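Kurz vor Redaktionsschluss: Neues zur Parkgebühr für Lieferdreiräder

Stand 26. Mai 2008, und es ist noch nicht alles geklärt. Trotzdem jetzt schon das Wichtigste, weil uns seit Anfang des Monats fast täglich Anfragen dazu erreichen. Wer nur wissen will, ob er zahlen muss: weiter unten, Abschnitt »Wer zahlt«.

Also. Die Stadt will für gewerbliche Lastenräder und Lieferdreiräder in der Innenstadt eine Stellgebühr einführen. Bisher standen die Fahrzeuge morgens kostenlos an der Ladezone hinter dem Markt, zwei Stunden, dann weg. Das hat jahrelang ohne großen Ärger geklappt. Jetzt soll es feste Stellplätze geben, 40 Stück, mit Nummer und Jahresplakette. Im Entwurf stehen 148 Euro pro Fahrzeug und Jahr. Ohne Staffelung! Ein kleiner Blumenladen mit einem einzigen Dreirad zahlt pro Rad genausoviel wie ein Kurierdienst mit Fuhrpark.

Wir haben dazu eine Stellungnahme abgegeben, fristgerecht, per Post und per Fax. Eingangsbestätigung liegt vor, inhaltliche Antwort bislang nicht.

Was uns stört, in Kürze:

Die Gebühr gilt ganzjährig, die Plätze sollen aber während des Weihnachtsmarkts gesperrt sein. Erstattung nicht vorgesehen. Ersatzflächen werden »geprüft«, mehr steht da nicht.

Die Plakette ist an das einzelne Fahrzeug gebunden. Geht ein Rad in die Werkstatt und man fährt solange mit dem Leihrad, gilt sie nicht. Der Kurierdienst Mukside hat uns vorgerechnet, was das bei ihm heißt – dort ist eigentlich immer ein Rad in Reparatur. Man müsste also für Reserveräder mitzahlen, die die meiste Zeit im Hof stehen.

Und die Vergabe. Nach Eingang der Anträge, so der Entwurf. Wer den Termin verpasst, steht draußen, egal wie lange er schon in der Innenstadt liefert. Eine Warteliste ist nicht erwähnt. Wir haben eine beantragt.

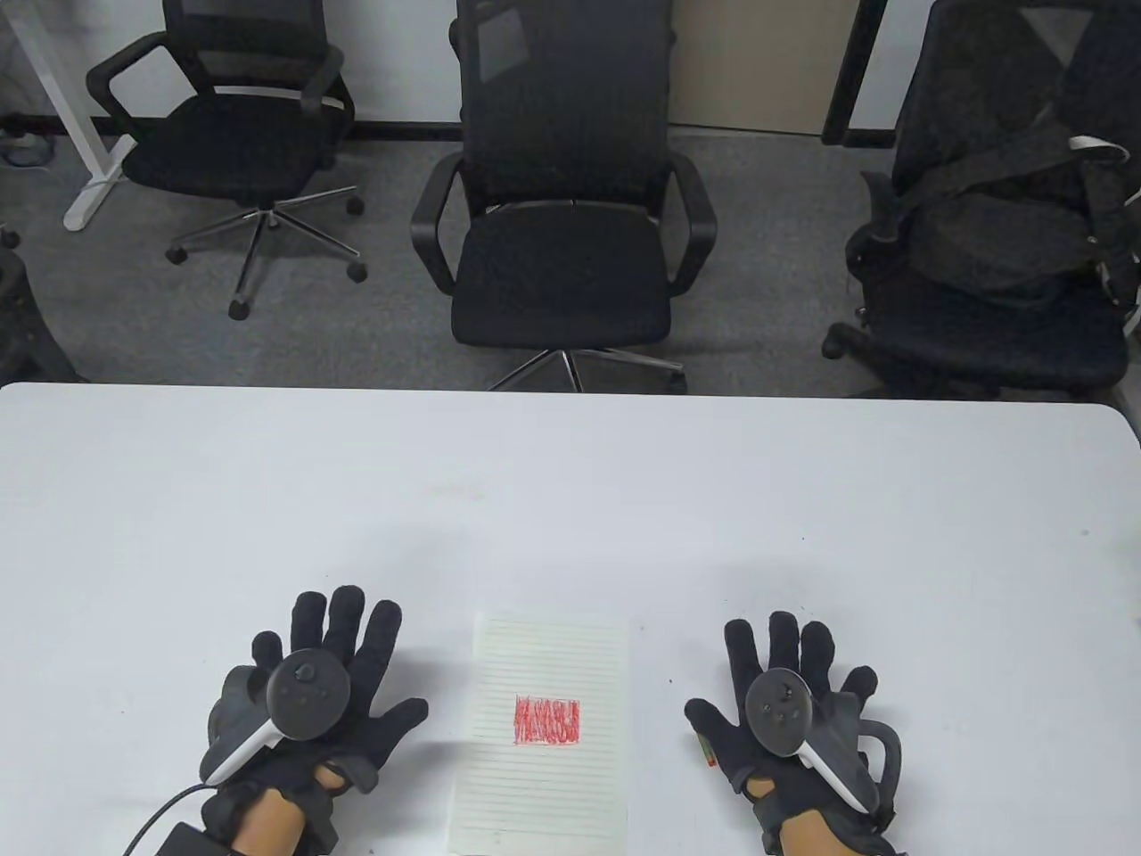 Ausgabe 2

Positiv, das soll auch gesagt sein: Die Plätze liegen gut. Kurze Wege in die Fußgängerzone, abgesenkter Bordstein, Beleuchtung. Auch eine Zufahrt vom Wall her ist eingezeichnet, die fordern wir seit Ewigkeiten. Falls das wirklich so gebaut wird, wäre es gegenüber heute ein Fortschritt, gerade für die breiten Dreiräder, die an der jetzigen Ladezone kaum wenden können. Die Bäckerei Vídalín lädt deswegen seit Monaten in der Seitenstraße aus und bekommt regelmäßig Ärger mit den Anwohnern.

Wer zahlt

Nach jetzigem Stand alle gewerblich genutzten Räder mit drei oder mehr Rädern, dazu zweirädrige Lastenräder mit fester Transportkiste vorn. Normale Fahrräder mit Korb oder Tasche nicht. Anhänger: unklar. Im Entwurf kommt das Wort gar nicht vor. Telefonisch hieß es einmal ja, einmal nein, wir haben jetzt um schriftliche Auskunft gebeten. Bitte so lange nichts beantragen und vor allem nichts überweisen.

Elektrische Hilfsmotoren spielen für die Gebühr keine Rolle. Für die Versicherung aber unter Umständen schon! Das ist ein eigenes Thema, dazu was im nächsten Heft. Wer ein Modell mit Anfahrhilfe hat, z.B. das Indola, schaut bitte vorab in die Papiere, ob dort eine Höchstgeschwindigkeit eingetragen ist. Danach werden wir sicher gefragt werden.

Mitglieder, die nur gelegentlich in die Innenstadt fahren, können ausserhalb der Stellplätze weiterhin kurz halten. Be- und Entladen bleibt frei, sagt der Entwurf ausdrücklich. Wie lang »kurz« ist, sagt er leider nicht.

Wie es weitergeht

Der Verkehrsausschuss berät in 2 Sitzungen, beide öffentlich. Die Termine hängen aus, sobald sie feststehen, und kommen auch über den Mailverteiler. Wer noch nicht drin ist: kurze Nachricht ans Büro, Betreff »Verteiler«, Firmenname nicht vergessen. Beim letzten Mal kamen etliche Mails ohne Absenderangabe, die konnten wir nicht zuordnen.

In der ersten Sitzung geht es voraussichtlich um die Lage der Plätze, in der zweiten dann ums Geld. Wer zur Gebühr etwas sagen möchte, sollte sich die zweite freihalten. Redezeit muss vorher angemeldet werden, das Formular gibts bei uns oder im Rathaus an der Pforte.

Wir sammeln ausserdem Zahlen. Wie oft am Tag fahrt ihr die Ladezone an, wie lange steht das Rad, was wird geliefert. Eine Woche mitschreiben reicht, gern auf Papier, gern unleserlich. Die Firma Florska hat ihre Liste schon abgegeben, danke dafür, das war schnell. Alle anderen bitte noch im Mai, sonst könen wir die Auswertung nicht mehr rechtzeitig einreichen.

Noch was zur Ladezone selbst: Bis zur Entscheidung gilt die alte Regelung. Zwei Stunden, morgens, kostenlos. Sollte jemand einen Zettel ans Rad bekommen, aufheben und bei uns abgeben, nicht wegwerfen.

Der vollständige Entwurf liegt im Büro aus, Kopien gegen Kopiergeld. Die Planzeichnung ist leider nur schwarzweiß, die farbige haben wir angefragt.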